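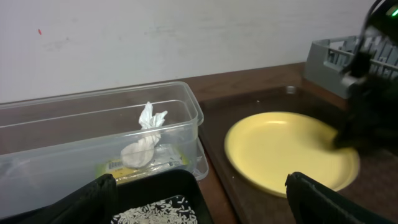
Kitchen counter, Akedthorpe site.

Reports > Food Waste > Akedthorpe > September

Akedthorpe Lunch Program, Food Waste Pilot: Progress Report to Privis

What we promised

The grant paid for two things: a smaller-portion menu at the Akedthorpe lunch club, and a van run to bring unsold bread and produce over from Greseck. We said we would cut plate waste by a third in the first eight weeks. This report covers those weeks.

What we can show

We weighed 347 pounds of plate waste over the period. The number is solid. What to compare it with is another matter. The baseline in our application came from a single week in spring, when the club was serving a hot roast on two days and the dining room was full. Against that week we look wonderful. Against the two ordinary weeks we managed to weigh before the menu changed, the drop is small enough that a wet week and a few empty seats could explain it. We would ask Privis not to quote the larger figure in its newsletter until we have a full winter behind us.

Guests were offered a choice of a small or regular plate. Most took the regular. Of those who took the small one, a good number came back for seconds, and the seconds were not logged separately until week five. We therefore can't say whether smaller plates mean less food thrown out or just two trips to the hatch.
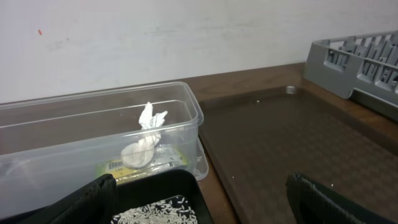 Clear container and brown tray on the counter.

The feedback cards

We received 100 cards and were pleased until we read them. The question was "Did you enjoy the new menu?" and nearly every card says yes. People who have been handed a free lunch tend to say yes. The handful of written comments were more useful: the soup is thin, the rice sits too long, and the fruit comes out after half the room has gone home. We have moved the fruit up. The soup is still thin.

We don't plan to run the cards again in the same form. If Privis needs a satisfaction score for its own reporting, please tell us soon and we will write a better question.

The van

The Honda was off the road for 2 of the eight weeks with a brake problem, and the repair came out of the fuel line in the budget. Greseck produce was missed on those weeks and we bought in at shop prices. Even when the van runs, we have doubts about this part of the project. A good deal of what we collect is bread, and Akedthorpe already has more bread than it can use. Moving waste from one town to another and throwing it out there is not a saving, whatever the pounds-collected column says. We have left that column in the attached sheet at your request.
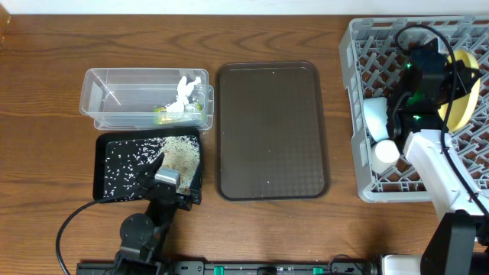

Rice tray and clear bin on the wooden tabletop.

Money

Spending is on plan apart from the van. The training line is untouched. The supplier who was to run the portion-control session wanted more for one afternoon than we had set aside for the whole year, and we turned it down.

Next period

We will keep weighing, log seconds from the first day, and drop the bread run unless Greseck can tell us the night before what is on offer. We would also like to move the one-third target to the end of the grant. We should not have tied it to the first eight weeks, and hitting it on paper with the spring baseline would tell you very little.

Contact the program office | Copyright Akedthorpe Lunch Program | Back to top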